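# An afternoon with Chiharu Iwasaki

Chiharu Iwasaki makes the tea herself and carries it out to the back porch at Nindesthorpe, the house where she has lived for 39 years.

Now 74, she was born above her father's hardware store, the youngest of five. Her first job was behind the counter, sorting screws.

"I was paid in candy until I was 12," she said. "Then I asked for money."

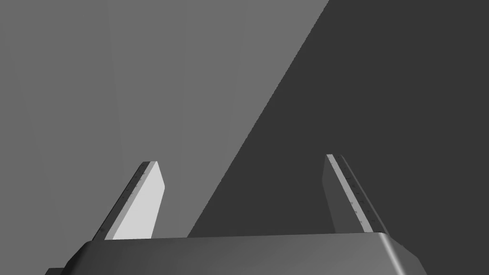

She left home at 17 to train as a bookkeeper and found a post with Kinoshita, a small shipping firm. She met Masaru Katayama there. He ran the mail room and later became her business partner.

"Masaru could sell anything, and I could add," she said. "We thought that was enough to start a company."

The company was Heltero, which sold garden seed by mail. The first catalog was typed at her kitchen table and had two spelling mistakes on the cover.
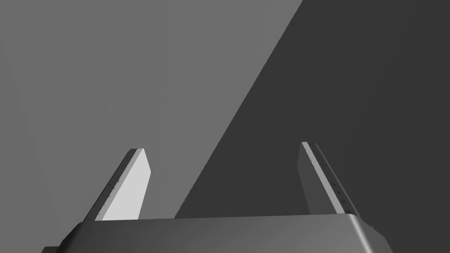
*A two-fingered gripper against plain gray, in a computer rendering.*

The early years were thin. One June a burst pipe ruined most of the stock, and the pair spent the summer writing to customers by hand. Most of them agreed to wait. 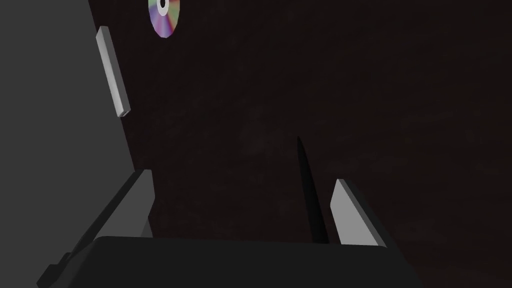 She never married, though she was asked twice. Her nieces and nephews spent their school vacations at the house, and several of them still have a bedroom they call their own.

Heltero was sold when Katayama retired. He moved to Feteo, on the coast, and they talk by phone every Sunday evening.
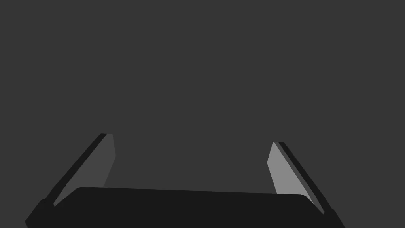 These days she gets up at six, walks to the river and back, and works in the vegetable beds until lunch. She still buys her seed by mail.

"The beans were poor this year," she said. "I wrote to tell them so."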